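ペンをつかむロボットのしくみ
クララトリー・ロボットクラブ 子ども向け解説 小学校高学年から
公開日 2022年2月24日

クララトリー・ロボットクラブでは、ロボットアームに筆記具をあつかわせる課題に取り組んでいます。課題の名前は「ネンデロ」です。机の上にあるペンやキャップを見つけ、つかみ、持ち上げ、決められた場所に置くところまでを、ロボットに行わせます。この解説では、ネンデロで使う装置と、動作の教え方、記録の読み方を順に説明します。

１　装置の名前

ロボットアームは、人の腕と同じように、いくつかの関節がつながってできています。関節の中にはモーターがあり、モーターが回ると、その先の部分の向きが変わります。すべての関節の角度が決まると、腕の先の位置と向きも決まります。

腕の先に取り付けて物をつかむ部品を、グリッパーといいます。クラブのグリッパーは指が2本の型です。人の手は五本の指をばらばらに曲げられますが、このグリッパーにできるのは、指の間をせばめることと広げることだけです。指の形は変わりません。

グリッパーの近くにはカメラが付いています。腕の先に付いたカメラは、腕といっしょに動きます。近づけば物が大きく映り、かたむければ映像もかたむきます。

腕とカメラは、コンピューターにつながっています。コンピューターはカメラの映像と関節の角度を受け取り、次にどの角度へ動かすかを計算して、腕に送ります。クラブで使っている制御プログラムの名前は「シン」です。

２　指の開きを数で表す

人に「少し開いて」とたのめば、相手はだいたいの見当をつけて開いてくれます。コンピューターに送る命令には、数が必要です。シンでは、指が完全に閉じた状態を0、いちばん開いた状態を1000と決めています。その間の数を送ると、指は途中まで開きます。500なら、半分開いた状態です。

この数は長さの単位ではありません。500がミリメートルでいくつになるかは、グリッパーの大きさによってちがいます。クラブでは最初に定規で指の間を測り、数と長さの関係を表にしました。表があれば、太さの分かっているペンに対して、指をどこまで開けばよいかを求めることができます。

つかむときは、次の順で命令を送ります。

指をペンの太さより広く開く。
ペンが指の間に入る位置まで、グリッパーを下ろす。
指を閉じる。
指が止まったことを確かめる。
グリッパーを持ち上げる。

四番目の確認には、指の開きの数を使います。ペンが指の間にあれば、指はペンにぶつかり、0になる前に止まります。0まで閉じてしまったときは、間に何もはさまっていません。この場合、シンは持ち上げる命令を出さず、指を開いてやり直します。

３　ペンのどこを持つか

ペンは細長い形をしています。細長い物を一か所で持つと、重い側が下がろうとします。物の重さがつり合う点を、重心といいます。水平に置いたペンを持ち上げるときは、重心の近くをはさむとかたむきにくくなります。

定規で確かめることができます。人差し指の上に定規を横向きにのせ、落ちない場所をさがしてください。まっすぐな定規なら、その場所は真ん中の近くにあります。次に、はしに消しゴムをテープでとめて、もう一度さがします。落ちない場所は、消しゴムの側へ移ります。ペンも同じで、キャップを付けたときと外したときでは、重心の位置が変わります。

はさむ向きも決めなければなりません。ペンの長い方向と、指が閉じる方向が直角になるようにすると、指はペンの胴を両側からおさえます。向きがずれていると、指が閉じるときにペンが回ったり、指の間からすべり出たりします。

すべりにくさは、摩擦（まさつ）の大きさで変わります。摩擦とは、ふれ合っている面がずれようとするときに、それをさまたげる力のことです。表面がつるつるした物は摩擦が小さく、すべりやすくなります。強くはさめば摩擦は大きくなりますが、力が強すぎると、うすいプラスチックの部品は割れることがあります。そのため、シンにははさむ力の上限が設定してあります。
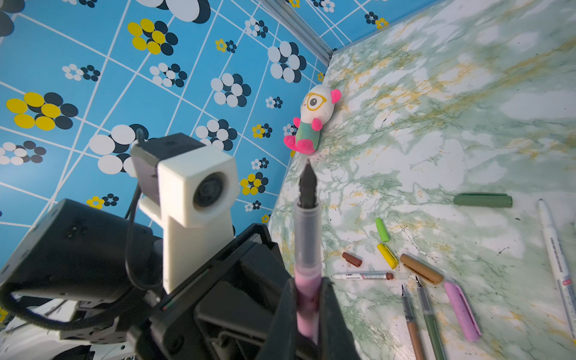 図１　ペンの胴をグリッパーの2本の指ではさんだところ。机の右側には、ほかのペンとキャップがある。

ペン先のあるペンでは、持ったあとの向きも大切です。ペン先がどちらを向いているかをまちがえると、置くときに先が机や箱にぶつかります。そこでネンデロでは、つかむ前にペン先の側を見分け、つかんだあともその向きを記録しておきます。

つけペンの先は、金属でできた細い部品です。横から力がかかると曲がります。先の部分をはさむことは禁止し、胴だけをはさむ決まりにしています。

４　物を見つける

カメラの映像は、画素（がそ）という小さな点の集まりです。一つ一つの画素には、赤、緑、青の光の強さが数で入っています。コンピューターが最初に受け取るのは、この数の並びだけです。どこまでがペンで、どこからが机なのかという区切りは付いていません。

色のちがいは、区切りを見つける手がかりになります。白い机に黒いペンがあれば、数の差が大きいので簡単です。もようのある机では、もようの線も色の変わり目になるため、物の輪かくとまちがえることがあります。緑のもようの上に緑のキャップがあるときなどは、色だけでは見分けにくくなります。

そこで、形も調べます。ペンは長く、キャップは短い物です。しかし、同じペンでも見る方向で映り方が変わります。横から見れば細長く、先の方から見れば丸に近い形になります。コンピューターには、いろいろな方向から見た映像を学習させておく必要があります。

光も結果に影響します。強い光が当たった所は白く映り、色やもようの情報が減ります。暗い所では、黒い物と影の区別がむずかしくなります。クラブでは、練習のたびに照明の向きを記録用紙に書いています。あとで失敗を調べるときに、照明の条件をくらべるためです。

映像はシンに毎秒16枚送られます。1枚ごとに物の位置を計算し直すので、動作の途中でペンが転がっても、新しい位置を求めることができます。ただし、指やペンのかげになった物は映りません。映っていない間は、最後に見えた位置を使います。

５　動作を教える

ロボットに動作を教える方法は、大きく二つに分けられます。

一つは、プログラムに手順を書く方法です。「ここまで動く」「指を閉じる」という命令を、人が順番に並べます。動く理由がはっきりしているので、まちがいを見つけやすいのが利点です。いっぽう、ペンの位置や向きが毎回ちがうと、場合分けが多くなります。

もう一つは、手本を見せる方法です。人が操作装置を使って腕を動かし、その間の映像、関節の角度、指の開きを記録します。これをお手本データといいます。たくさんのお手本データをコンピューターに学習させると、「このように見えるときは、このように動かす」という関係が、数の形でたくわえられます。

ネンデロでは、二つを組み合わせています。安全に関係する部分は手順を書く方法、ペンへの近づき方は手本を見せる方法です。これまでに集めたお手本データは132回分あります。1回分は、腕が待機位置を出てから、ペンを置いて待機位置にもどるまでです。

手本を記録する人は、次の点に注意します。

・始める前に、腕を待機位置にもどす。
・ペンの位置と向きを毎回変える。
・急な動きをしない。
・とちゅうで失敗しても記録を消さず、「失敗」の印を付ける。

同じ場所に置いたペンだけで手本をとると、ロボットはその場所のペンしかつかめないことがあります。位置を変える作業には時間がかかりますが、省略はできません。失敗した記録は学習用のデータとは別に保存し、原因を調べるときに使います。

６　失敗の記録を読む

クラブでは、失敗を種類に分けて表に書きます。分け方は次のとおりです。

Ａ　見つけられない
物があるのに、シンがその位置を出さなかった場合です。まず照明と、物の色を調べます。

Ｂ　位置がずれる
位置は出たものの、指の間に物が入らなかった場合です。カメラの取り付け角度がずれていると、どの物でも同じ方向にずれます。ずれの方向がそろっているかどうかを、最初に見ます。

Ｃ　すべる
一度はさんだ物が、持ち上げる途中で落ちた場合です。はさんだ場所、はさむ力、指の表面のよごれを調べます。インクが付いていたら、腕の電源を切ってからふき取ります。

Ｄ　ぶつかる
腕や持っている物が、壁や机にふれた場合です。ただちに停止ボタンをおします。原因が分かるまで、同じ動作は再開しません。

一つの失敗に原因が二つあることもあります。たとえば、位置が少しずれたためにペンのはしをはさみ、その結果すべり落ちたときは、ＢとＣの両方に印を付けます。

直すときは、一度に変える条件を一つにします。照明とはさむ力を同時に変えると、結果がよくなっても、どちらが効いたのか区別できません。理科の実験で、調べる条件だけを変えて、ほかの条件をそろえるのと同じ考え方です。

７　安全の決まり

腕が動いている間は、腕のとどく範囲に手を入れてはいけません。ペンを置き直すときは、操作する人が「停止」と声に出し、停止の表示を確かめてから手を入れます。置き終わった人は手を引き、「終わり」と言います。操作する人は、それを聞いてから再開します。

長いかみの毛は結びます。ひもの付いた服は着がえるか、ひもを中に入れます。ケーブルは、腕がどの角度になっても引っぱられない長さにしておきます。逆に余りすぎると関節にからまるので、腕をゆっくり動かして、ケーブルの通り道を確かめます。

８　家でできる実験

ロボットがなくても、指が2本のグリッパーの動きを調べることができます。用意する物は、わりばし一組、輪ゴム、えんぴつ、キャップの付いたペンです。

わりばしを割り、小さく折った紙をはしの近くにはさんで、その部分を輪ゴムで巻きます。ピンセットのような道具になります。これで、机に置いたえんぴつを持ち上げます。真ん中をはさんだとき、はしをはさんだとき、ななめの向きからはさんだときで、えんぴつの動きをくらべてください。

次に、わりばしの先に輪ゴムを巻いて、同じことをします。ゴムを巻く前と後で、落ちた回数を表に書きます。表には、日付、はさんだ場所、ゴムの有無、結果の欄を作ります。

最後に、片目を閉じて試します。両目で見たときより、えんぴつまでの距離が分かりにくくなるはずです。一台のカメラで距離を求めるときにも、似た問題が起こります。

９　用語

関節　腕の部品どうしをつなぎ、角度を変える部分。
グリッパー　腕の先で物をつかむ部品。
重心　物の重さがつり合う点。
摩擦　ふれ合う面がずれるのをさまたげる力。
画素　映像を作る小さな点。
お手本データ　人が腕を動かしたときの映像と動きの記録。
待機位置　動作の始めと終わりに腕をもどす位置。

ネンデロの次の課題は、キャップをペンにはめる動作です。4月から、タットソープの工作室で手本の記録を始めます。見学する人は、入口で保護めがねを受け取ってください。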